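Ukine countertop water flosser, corded model - review after daily use

Posted 10/03/2020

I bought the Ukine at full price from the Laizer store in Muncombe and have used it every evening since April of last year. It replaced a cordless flosser that stopped holding a charge. I have a bridge on the lower left and two crowns, so string floss is slow work for me.

## What comes with it

The base unit, a lidded tank, the handle on a coiled hose, and 8 tips. Four are the standard jet tip with different colored rings, two are for gum pockets, one is a tongue scraper and one has a small tuft of bristles for braces. I use the jet tip and have tried the pocket tip a few times. The tongue scraper is still in the bag.

The manual is a folded sheet with small print. It covers setup well enough but doesn't say how often to change the tips.

## Pressure and noise

The dial has 13 settings. The first three are too weak to do much. I started on 4 and now use 7, and the top end is more than I would want near a gum line. The dial clicks firmly and doesn't drift.

It is loud. With the bathroom door closed you can hear it in the hallway, and the base buzzes against a hard counter. A folded washcloth under it takes out most of the buzz. The old cordless one was quieter but also a lot weaker.

## Tank

A full tank lasts me 46 seconds on setting 7. That is short. I fill it twice to get through both rows. The opening is wide and you can get a hand in to wipe it out, which was not possible with my last one. The lid fits loosely and will fall off if you tip the tank at the sink.

I run a tank of water and white vinegar through it once a month. No scale so far.

## Space and storage

The base takes up a good bit of room, and the hose only reaches so far, so plan on leaving it next to the sink. The lid has a slot for two tips. The rest have nowhere to go.
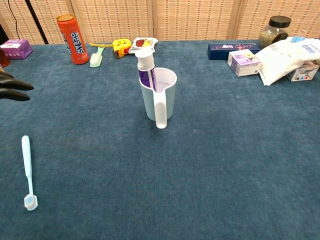
Tip storage is the weakest part of the design. The slots are shallow, and a tip stored there gets knocked out when you lift the lid to fill the tank. I gave up on them and stand my tips in a cup. Any plain plastic cup will do the job, and a light blue one like this, with the toothpaste standing in it cap up, leaves enough space along the side for a couple of tips. Wamumgate sells a separate tip caddy with a cover, but it costs almost a quarter of what the flosser does and I didn't buy it.

## Repairs and parts

The hose began to drip at the handle after 8 months. Ukine sent a new handle and hose under warranty, and I had to pay return shipping on the old one. Replacement tips come in packs of 2 and the store usually has the jet tips in stock. The pocket tips have to be ordered.

## Rating

Four out of five. Good pressure control and easy to clean. One star off for the small tank and the lid. If you travel a lot, get a cordless one - the base and cord fill half a carry-on.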